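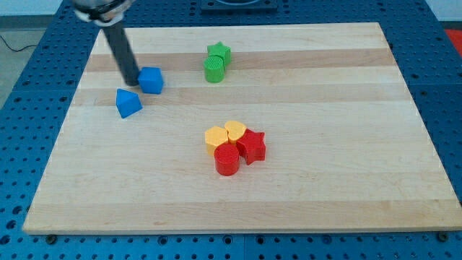 3.2 Work surface and block set

All arrangements were laid out on a single board (Figure 3). The board is a butcher-block panel of maple strips, pale cream and slightly darker tan, with the bands running horizontally in the camera view. It was supplied by Sterkberg at a thickness of 44 mm and was used without paint or varnish. A plain white sheet was tried first and rejected: under the ceiling lights at the Dulville site it gave strong glare, and block edges were hard to mark by hand. The banding of the maple caused fewer errors than expected. Two annotators reported that they used the strips as an informal ruler when judging the distance between neighbouring blocks.

The board lies on a blue metal table with a regular grid of holes, which remains visible as a border on every side. The position of the board was checked against the grid at the start of each session, and the session was not begun until the offset was below 1 mm. Bolts are set into the table along the front edge of the board, one near each corner.

The blocks are coloured plastic. Each layout uses eight of them, and the set mixes shapes within a colour; the blue pair, for instance, consists of a cube with slightly rounded edges and a triangular prism. Prisms were allowed to rest in any stable pose. In Figure 3 the blue prism is tilted with a pointed ridge facing upward, and was labelled "roof" by most annotators. Blocks with visible scratches or printing flaws were replaced from a stock of 100 bought in one batch from Stovosum, so that colour would not vary between replacements.

3.3 Loose clusters

We use the term loose cluster for a group of blocks which a viewer would name as one group although its members need not touch. The layout in Figure 3 contains three. The two blue blocks at the upper left are separated by a small gap of bare wood and are still counted together. Contact was therefore dropped as a criterion after the pilot in May, and gap width relative to block width was used in its place.

In total 1,714 layouts were labelled. Each was seen by two annotators working separately, and disagreements were passed to Hiba Khoury, who had not taken part in the first round. Almost all disagreements concerned a single block lying between two groups. Such blocks were assigned to the nearer group, measured from edge to edge. Where the two distances were equal to within the marking error, the layout was kept in the set but left out of the counts in Section 4.

Colour was not part of the definition. Annotators were instructed to ignore it, and a greyscale version of each layout was used for the second reading.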